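1/26/23

Brundier says its robot can learn chores by example. It needs a lot of examples.

TIVSTEAD – Brundier, the small automation firm that moved into the old print works on Skarthorpe Road, says it has now recorded 1,154 examples of a robot arm handling everyday objects. The company calls the collection Sung, and says it will be used to train software that picks things up, moves them and puts them where they belong without being programmed for each job.

That is the claim, anyway. What the firm has to show so far is a large pile of recordings and a date in July when it hopes to show something more.

The method is simple enough to explain. A person steers the arm through a short task while cameras record what happens, including a small one mounted near the gripper. The movements of the arm are saved alongside the video. Then everything is set back in place and the person does it again. Feed enough of these runs to a learning system, the thinking goes, and it will work out the link between what the cameras see and what the arm should do next.

How many is enough? Brundier's first answer, in a notice put out last year, was 600. The company has nearly doubled that and is still recording. Asked whether the target had been missed or moved, the firm said the earlier number was "a planning figure" and that the tasks had become more varied since then. It did not give a new one.

Sung is split into 16 tasks. Most of them would not impress a toddler. Objects are lifted from one spot and set down in another, or put onto and taken off a wooden dowel. Brundier argues that small jobs like these contain the hard parts of bigger ones: lining things up, judging depth, letting go at the right moment. There is something to that. A gripper that is a little off to one side will knock an object away instead of picking it up, and a system that has only seen tidy attempts may have no idea what to do next.

The firm says it keeps some of the untidy ones for that reason. It has set aside 130 runs in which the person steering made a mistake and then corrected it. Whether that is a good share or a token one is hard to judge from outside, as Brundier has not published the recordings or said how it decides which runs to throw away.

There is also the question of the room. By the company's own account, every run so far was recorded in Tivstead, on the same table, under much the same light. Systems trained this way have a habit of doing well in the place they were trained and badly down the hall. Brundier says it plans to record at a second site in Skarthorpe this spring, and that the table, the objects and the lighting will all be different there. That would be a fairer trial than anything done to date – provided the results are reported whether they are good or bad.

The firm gives no success rate for its software. It says testing has begun on three of the tasks and that early results are "encouraging," a word that has been used of a great many robots. The July showing is to be open to local businesses, and Brundier says the arm will run with no one at the controls. It has not said whether visitors will be allowed to move the objects first. They should ask.
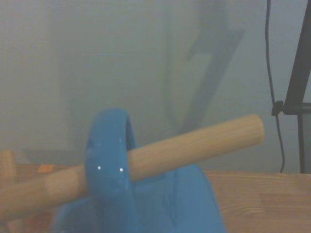 A wooden dowel and a blue plastic loop, as the gripper camera sees them

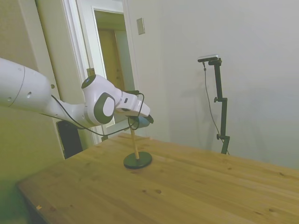 Reading time: 3 min

Brundier is taking names for the July showing at its front desk in Tivstead. There is no charge. The firm also says it is looking for part-time operators to steer the arm during the spring recordings, with training given on site and no technical background needed. Shifts would be split between Tivstead and Skarthorpe. Pay was not listed.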